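Open day at the Griltix workshop, Ornham

Well, I finally got myself along to the Griltix open day on Saturday! I'd been meaning to go since they moved into the old dairy building in Ornham, and a mate from the Jindarmont makers' club had a spare seat in the car. There were up to 40 of us through the door before lunch, plenty of them kids, and I came home with a sausage in bread, a sticker and far too many photos (I've been kind and kept it to my favourite).

We did the tour in groups of 6, which was a good size, as you could get right up to the benches and ask things. Our guide was Roswitha Zürcher, who put up with my questions about motors for longer than she had to.

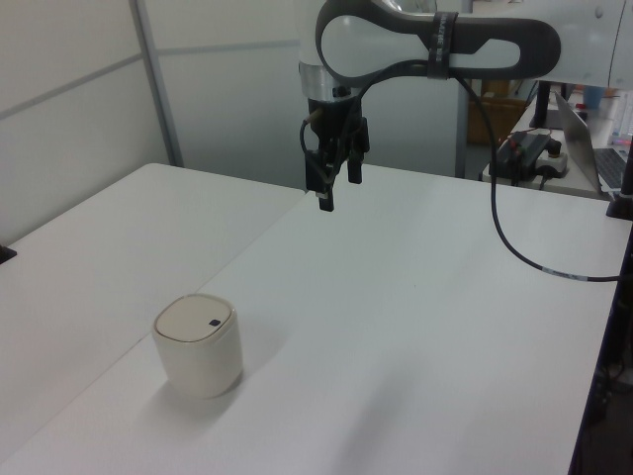 I spent most of my time at the arm demos and could happily have stayed there all arvo. Roswitha reckons the programming is the fun bit and looking after cables is the real job, and after that I couldn't stop noticing them. The black one off the gripper loops up along the arm before it drops down to the tabletop, and there's a strap wrapped around the arm as well. I'm pinching the strap idea for my own little arm at home, which currently has its wiring held on with masking tape.

The cream container with the little dark button on its lid got my vote for best-looking thing on a bench, too. I'd have one in the kitchen.

They're planning another open day in July, and the Kaewsai robotics club is hoping to bring a carload. Parking is round the back, and get there early if you want a sausage!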